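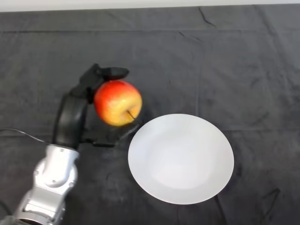 An apple above a round white plate on a charcoal-grey cloth.

Husell Benchtops and Splashbacks: Frequently Asked Questions

Which benchtop materials do you supply?
Engineered porcelain, solid surface and solid timber. The porcelain range is sold under the name Banach, the solid surface range under the name Jandau. Timber tops are made to order in blackbutt or spotted gum and carry no range name.

What thicknesses are available?
Banach slabs are 12 mm or 20 mm. Jandau sheet is 12 mm and is built up at the front edge to the thickness shown on your drawing. Timber tops are 32 mm or 40 mm.

Can I put a hot pan straight on the surface?
Banach tolerates brief contact with cookware off the hob. Jandau and timber do not. Use a trivet with both. Heat marks are excluded from the warranty on all three materials.

How are joins handled?
Jandau joins are bonded with colour-matched adhesive and sanded flush. Banach joins remain visible as a fine line. Their position is marked on the drawing you sign, and we do not place a join across a sink or hob cut-out. L-shaped runs are joined at the internal corner, square or mitred depending on the slab pattern.

How much overhang can a breakfast bar have without support?
Up to 300 mm for 20 mm Banach. Anything deeper needs concealed steel brackets at 400 mm centres, fixed to the carcass before templating. Brackets are not included in the benchtop price.

What has to be ready before templating?
Base cabinets must be fixed and level to within 3 mm over the full run. Sinks, taps and the hob must be on site, or the manufacturer's cut-out sheets supplied. We do not template from cabinet plans.

Do you remove the old benchtop?
Yes, if it is listed on the quote. Gas, water and electrical disconnection must be done beforehand by a licensed tradesperson.

Is the Hajdu splashback suitable behind a gas cooktop?
Hajdu panels are toughened glass, colour-backed. Your gas fitter must confirm the burner clearances for the cooktop model before we cut the panel. Toughened glass cannot be trimmed or drilled after manufacture, so power point positions must be final at measure.

Will the colour match my sample?
Samples are 100 mm square and cut from current stock. Porcelain varies between batches, and patterned slabs vary across their width. Ask to view the full slab if the pattern matters. Low-iron glass is standard for white and pale grey Hajdu panels; other colours are quoted on clear glass, which adds a slight green cast.

How should each surface be cleaned?
Warm water and a neutral detergent. Do not use bleach on Jandau or scouring pads on Hajdu glass. Timber is re-oiled when water stops beading on it, usually sooner near the sink.

How do I order a replacement end cap or edge strip?
Quote the job number printed on your invoice. End caps for the satin finish are part 1691, sold singly. Discontinued colours are made to order and the workshop will confirm lead time by email.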